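Teaching a Small Cart to Stay Out of the Gutter

Final report, vehicle autonomy elective

1. What we set out to do

The Ciltine is a knee-high delivery cart with one camera, two driven wheels and no opinions. Our project was to give it some. Specifically, we wanted a learning system that takes a single picture of a street and outputs a steering angle, trained only on examples of a human driving.

We had assumed the learning part would take most of the semester. It took a weekend. Collecting examples took the rest, along with one pair of shoes.

2. The route

We drove in Vuvcombe, on residential lanes of poured concrete with walls along both sides. Our advisor suggested the neighborhood on the grounds that there was very little to hit, and I have tried not to read anything into that. 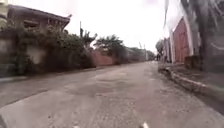

Wide stretches were easy to drive and nearly useless to learn from. With that much room the operator barely touches the stick, so the examples all say the same thing: straight, straight, still straight. A network trained on them scored beautifully on our test set by never turning. We were proud of it for an entire afternoon.

The narrower lanes were better. A cart near a curb has to commit to something, and so does the person driving it.

3. Recording

Each run saved camera frames and the stick position together. We used the Mudaliar logger, a piece of lab software left by an earlier class with a manual consisting of the word "run." After 3 sessions we had roughly 4,000 pairs of frame and steering angle. Overcast light helped, with no hard shadows for the network to mistake for curbs. Camera shake did not help, but the cart will shake when it drives itself too, so we left the blurred frames in unless the road edge was impossible to find. 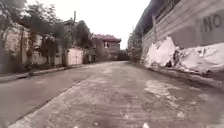

Why not just record more straight driving and let the numbers sort it out?

The network learns whatever is most common, so extra straight driving would have buried the few corrections we had. We needed more examples of the cart being slightly wrong and getting back.

Getting those meant driving badly on purpose. The operator drifted toward one side with recording off, switched it on, and steered back to the middle. I turned out to be gifted at the first half.

4. Sorting the examples

We threw out frames where the steering value lagged the picture, frames from before the cart moved, and every frame in which the operator was arguing with someone. That left 2,310 usable pairs. We then marked the ones containing things a network might take for a lane line:

Seams in the concrete. Long, straight, and parallel to the direction of travel, they make excellent lane lines for anyone who doesn't know better.

Damp patches and standing water. Our first model treated shine as a place to go. 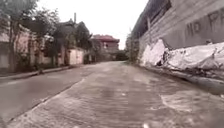

Material at the foot of a wall. Rubble, sheeting and weeds all blur the line between road and not-road. We labeled the curb as the edge wherever we could see it.

5. Results

We held back 100 frames from training and compared the model's steering with the operator's. The final version followed the operator closely on open stretches and less closely near curbs, where it tended to correct late. Adding the recovery runs improved this more than any change to the network, including the one I spent nine days on. 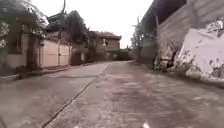 Bienvenido Fajardo

I wrote the recording and sorting sections and drove most of the recovery runs. If I did it again I would collect the difficult examples first and check the stick timing before leaving the lab. The late corrections are probably my own: I steer late, and the model was told to copy me. A second operator would be the obvious test. The sorting scripts are in the Skutico folder on the class drive – please don't rename the columns.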